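Bench Notes: the kitchen arm lives in the computer for now

Elias Tannous asked me at the last open night whether the dish arm was dead, and fair enough, I hadn't brought it in since January. It isn't dead! It's in pieces in a tote under my bench, and I've spent the time on the software side, which makes for much worse show and tell.

For anyone who joined lately, I'm building a small arm that clears the counter by my sink. Mug goes in the rack, bottle goes to the recycling, and I sit down with my coffee. The arm is my own design (I call it Peka, long story, it involves my aunt's parrot) and it runs on hobby servos plus one decent gearbox I bought from Karabo Moodley when he cleaned out his half of the storage cage. Karabo warned me the gearbox had a little slop in it. It has a lot of slop in it, Karabo.

Back in the winter I was testing everything on the real counter, and I got through 2 mugs and a wrist joint before my wife suggested I practice somewhere else. So I built the kitchen in a simulator. Just the one corner, sink and faucet and counter, with the things on it that give me trouble. The walls and the countertop took one evening. The dish rack took most of a month.

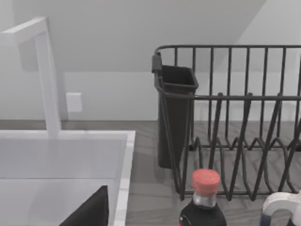
My first rack was a plain box as far as the physics was concerned, so anything the arm tried to put in it just bounced off the top like it had hit a table. Then I went the other way and gave every wire its own collision shape, and the whole thing slowed to a crawl - I could go make a sandwich between frames. What I ended up with is a bunch of skinny capsules, one for each straight bit of rod, and I leave out the ones the gripper can't get near anyway. It runs fine on my old desktop now, fan howling but fine.

I set it going overnight last week and it ran 3000 tries at picking up the mug, with the mug in a slightly different spot each time. It got hold of the handle on 300 of them. I know how that sounds, but the batch before was pretty much a zero, so I did a lap of the garage. Most of the misses look like the same problem to me, the fingers come in too flat and shove the mug along the counter. I'm going to tip the wrist down some and run it again.

The bottle is going better, mostly I think on account of it being tall and round and not having a handle to be fussy about. I haven't let it try an empty one yet. Empties tip if you breathe on them, and I'd like to enjoy this for a week or so first.

If any of you have a wrist bracket that'll take a standard servo and isn't printed, I'd love to borrow it long enough to copy it. Mine cracked along the layer lines again. I also need somebody patient to look over my friction numbers, which I'm setting by feel, and my feel is not great. I'm at the back bench most evenings after 7, next to the drill press, and the simulator is on my laptop if you want to come drive the arm yourself.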